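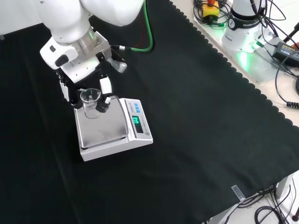

Small beaker and the scale, black cloth underneath

Bench scale won't settle with a glass beaker on it, is it the cloth?

Posted by Merle Paewai, 11/13/25

Hi all. Got a white digital scale, square stainless pan, green digits, blue buttons up the side. Bought second hand in July so no booklet with it. I use it for weighing out bits for soap and bath salts, small amounts mostly, in a little glass beaker with a spout.

Trouble is the number wanders. Put the empty beaker on, press tare, goes to zero, fine. Go off and get the citric acid, come back, and it says minus something. Or plus something. Tare again, same again. By the end of a batch I've no idea what I've put in. Last lot of bath salts came out like gravel and I'm fairly sure the weights were off.

It's sat on a black cloth on a pale grey table. The cloth is there becuase the table marks easily and I spill. It's got a scalloped edge, not that it matters. Scale sits at a bit of an angle so I can read the display from my chair.

Things I've tried:
new batteries
mains adaptor instead of batteries
wiping the pan
different beaker (same)
turning it off overnight

Is it the cloth, is it the scale, or is it me? Don't want to buy another if I can help it. A new Jornis one is more than I paid for this plus the adaptor. Also does it matter where on the pan the beaker goes? I tend to plonk it near a corner so I can get the spoon in.

Thanks, Merle

Huguette Charpentier

Cloth. Take it off and try again before you do anything else.

Longer version. A scale wants all its feet on something hard and they all need to take the weight. On fabric the feet sink in, not by the same amount each, and they carry on sinking for a good while after you put something on the pan. So the reading creeps. Thicker the cloth the worse it is, and if there's a fold under one foot you'll never get a steady number. I had exactly this with a tea towel.

If you're worried about the table, put a ceramic tile or a bit of stone worktop down, on the bare table, scale on top of that. Cloth can go all round it for the spills, just not under. A chopping board will do if it's dead flat, mine wasn't, it rocked.

Then in this order:

Switch on with nothing on the pan and leave it. Mine needs 14 minutes from cold before it stops drifting, yours may be quicker. Watch the empty reading until it stays put.

Check level. Some have a little bubble and feet that screw up and down. If yours doesn't, borrow a spirit level and lay it across the pan both ways. Lightly!

Middle of the pan. Yes it does matter. Corner loading gives a different number on a lot of these, and yours being second hand you don't know what it's been through. Easy to test: put the same thing in the middle, write it down, then each corner in turn. If the corners all disagree with the middle, just always use the middle. If one corner is miles out, something is bent or there's muck under the pan. Lift the pan off if it comes off and have a look, crumbs of soap get everywhere.

Check it with a known weight. 200 g test weight is cheap enough and handy for this sort of thing, but look up what your scale can take first. Coins are alright in a pinch for seeing whether it repeats, less good for seeing whether it's right.

Don't go near the calibrate function until all that's done — if you calibrate it while it's wobbling on a cloth you'll set the error in properly and then it really will be wrong.

Angle you have it facing makes no odds at all. Turn it how you like.

Cosimo Longo

had one like this, binned it. got a Corkico off the market, been fine. life's too short

Yuk-lan Kwok

Agree with Huguette on the cloth. Couple of things to add, in a rush so sorry for typos.

Draughts. Open window, fan heater, even the oven fan if you're in the kitchen. Small glass beaker doesn't weigh much and a fine scale will pick up air moving over the pan. I stood a cardboard box on its side round mine, open end towards me, cured most of it.

Warm beaker. If it's just been washed in hot water let it come down to room temp and dry the outside properly, incl. the bottom. Drop of water under there dries off while you're weighing and there's your minus number.

Static as well, if the cloth is synthetic. Dry day, rub a bit of glass on it, then weigh it... I've seen the reading jump about. Wipe the beaker with a barely damp cloth, dry it, wait a minute.

And you say you tare then go off and fetch the citric acid. Have it ready by you first. Tare, then pour straight away. Write each weight down as you go, I do 13 ingredients for one of mine and I'd be lost otherwise.

For the booklet, look underneath for a model number and search that with the word manual. Found mine in two minutes.

Merle Paewai

Cloth off, old bathroom tile under it. Sat on the same number all through my tea. Corners are still a bit different from the middle so middle it is. Pan does lift off, and yes, soap. Will get a test weight at the weekend, ta both. Cosimo I'll bear it in mind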